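4.2 Small things on shared tables

We had expected, when we began visiting the shared workrooms at Lalton, that people would want to talk to us about the big items: the chairs, the height of the tables, the light in the afternoons. They did talk about those, and generously. But the conversations kept drifting back to the little things that live on a table and belong to it more than to any one person, and after a while we stopped steering them away. Of the 38 people we interviewed, 13 brought up a plant before we had asked about plants at all, and several of them knew exactly which table it stood on and how long it had been there.

The tables themselves are large and meant for several people at once. At Lalton the work surface in the room we visited most often is light blue, and the people who use it call it "the pond," a name that was already well settled by the time we arrived in May. Figure 5 shows two small succulents in white pots near its far edge, one bright green and the other a pale pinkish white, with colored blocks over on the right side of the table and black mesh chairs nearby.
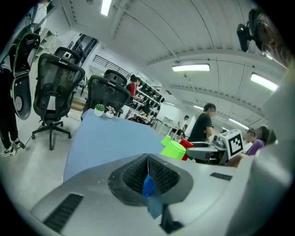

Figure 5. Potted succulents and colored blocks on a shared table, Lalton.

4.3 Who looks after the plants

Our second question followed quite naturally from the first. If a plant belongs to the table, who waters it? We asked this at all three sites, and the answers were so different in spirit that we would like to take them slowly.

At Lalton there was no list and no wish for one. People told us they pressed a finger into the soil when they happened to be sitting close by, and that succulents forgive a good deal of forgetting. One woman said she had come to think of the plants as "the neighbors at the end of the table," and that she greeted them in the morning before she greeted anyone else (she laughed when she told us this, but she did not take it back). At Wainwright, by contrast, a watering sheet had been taped up beside the sink, and 11 people had signed it in the first week. By our last visit the sheet was still there and most of the later boxes were blank, though the plants were doing perfectly well. Ilmont had given up living plants altogether after a long holiday closing, and the staff we met there spoke of it with real regret.

We return in Section 5 to the question of the table edge, where plants seem to end up at both Lalton and Wainwright.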